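Fri 18 January
Posted by the author

My mother used to say that the day somebody built a machine to turn out her handbag, she would pay whatever they asked for it. I thought of her all the way home from Leltstead last week, where I spent a very happy afternoon at the Wirent open day, asking far too many questions and drinking a great deal of their tea.

I'd gone with one thing I wanted to know, the same thing I've wanted to know since I was small and drying up for a family of six – can they do the chores yet? The big dull ones are partly sorted, I suppose. I have a washing machine, and a dishwasher I'd rescue from a fire. But those jobs were handed over by putting everything in a box and sloshing water at it. What's left in my house is all the fiddly stuff, the pairing and sorting and putting back, and most of it involves something floppy.

Card wallets, for instance. You and I open one without looking, flick past the library card and the old stamp card from the café, and have the right one out before the person at the till has finished speaking. For a machine each of those little plastic sleeves is a misery. They're thin, they bend, they cling to one another, and they're see-through or nearly so, and shiny in places, which plays havoc with anything that has to work by looking.

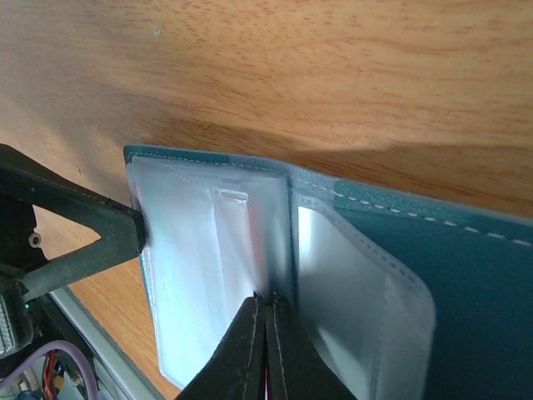 I asked what a good day looked like and was given a proper answer, which I appreciated. Out of 245 tries at turning to a chosen sleeve, 176 had gone the way they wanted. I thought that was rather marvellous! Then I went home and pictured my own purse being opened wrongly every third or fourth time, with a queue behind me, and felt a bit less dazzled.

Shop floors are further along, from what I could gather. The Palma, their older model, has been at a packing firm in Clirkville since April, putting 14 sorts of carton on to shelves, and cartons are kind things that stay the shape you left them. A home is all cardigans and carrier bags and a drawer that sticks.

So no, not yet, not for me. I'd still have one tomorrow if it could manage duvet covers, and I said so on the feedback form (I may have underlined it). The next open day is in the spring and I've already put my name down.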